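Jondine Home Notes: Mending Sofas, Cushions and Other Things You Can't Turn Inside Out

Curved needles, waxed thread and a good lamp will get you through most of what follows.

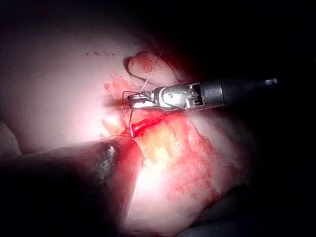

Johannes Zulu wrote in to say that he had tried to close a split seam on the back of his armchair with an ordinary straight needle, and had bent two of them and stabbed himself in the thumb before giving up and pinning a blanket over the whole business. He wanted to know if a curved needle is hard to learn, and whether it's worth buying one for a single chair.

Yes, Johannes, buy the needle! I held off for years myself, thinking they were only for real upholsterers, and I could kick myself when I think of the cushions I hauled out to the trash. A straight needle has to go in one side and come out the other, and on a chair there is no other side you can get at, only padding and wood. A curved one dips in and comes back up on the same side you started from. You roll your wrist as if you were turning a key, and let the bend of the needle do the steering. If you push it straight ahead it will fight you (and you'll end up with another sore thumb).

They come in packets of mixed sizes at any fabric counter. The small ones suit lampshades and thin covers, the middle ones are right for sofas, and the great big ones are for mattresses and car seats and I have hardly touched mine. If the needle slips in your fingers, hold it with a pair of small flat-nosed pliers, about a third of the way down from the eye. Don't squeeze near the eye itself, where the metal is weakest and likes to snap.

Thread

Ordinary sewing thread gives way on furniture the first time somebody flops down after supper. Ask for upholstery thread, or button thread if that's all they have. I've been working my way through a 200-yard spool of Reinholz in a sort of oatmeal color that disappears into nearly everything we own, and it has held on the window seat through two grandchildren and a very heavy cat. When you can't find a perfect match, go a shade darker. Light thread shows up on a dark seam from clear across the room, and a dark one just looks like a shadow.

Run the thread over a lump of beeswax before you begin, then press it between two sheets of brown paper with a warm iron so the wax sinks in. It tangles a great deal less. Cut a length from your fingertips to your shoulder and no longer, however tempting it is to save yourself the trouble of threading again. I still try to get away with it and I still end up picking at knots with a pin.

Closing the seam

Vacuum first, down in the crack, with the narrow nozzle. You'd be surprised what is in there, and you don't want to sew it in for good.

Bring the two folded edges together and hold them with pins set crosswise. Start half an inch before the split, where the old stitching is still sound, and bury your knot inside the fold. Then take a small bite along one fold, cross straight over, and take a small bite along the other, back and forth like the rungs of a ladder. Leave the stitches a little slack for the first few inches and then draw them up gently, and the seam closes over the thread so you can hardly find it afterward. It's a lovely thing to watch, and I usually call somebody in to look.

Carry on half an inch past the far end of the split. Make two tiny stitches in the same spot, pass the needle down into the padding and out again a couple of inches away, pull the thread snug, and snip it close. The tail pops back inside and stays there.

When the fabric itself has torn

A tear in the middle of a panel wants something behind it. Cut a patch of plain cotton bigger than the hole, round off the corners, and tuck it in flat with a butter knife. Dab fabric glue between the patch and the cover, working out from the middle, and lay a heavy book on top with waxed paper in between. Leave it overnight. In the morning you can put a few stitches around the edge if the weave is loose.

For real leather I don't sew at all unless it's a seam. Every needle hole stays put in leather, and a row of them will tear along like a stamp.

Rough wood that keeps catching

While you're down there, run your hand along the wooden rail under the seat. If it catches your stocking, it's catching the cloth too, and that may be how the hole got started. Go over it with 200 grit paper, then 400, always with the grain, and finish with a rub of candle wax.

Keeping your needles

A needle left in a damp basket rusts, and a rusty needle leaves brown dots you won't get out. I keep mine stuck in a square of wool felt inside an old Mastau tea tin with the lid pressed down tight. Rub a dull point on fine emery cloth, rolling it as you go. And before you put the tin away, match every needle back to its place in the felt, and check the arm of the chair while you're at it, where I left one stuck in March and my sister found it.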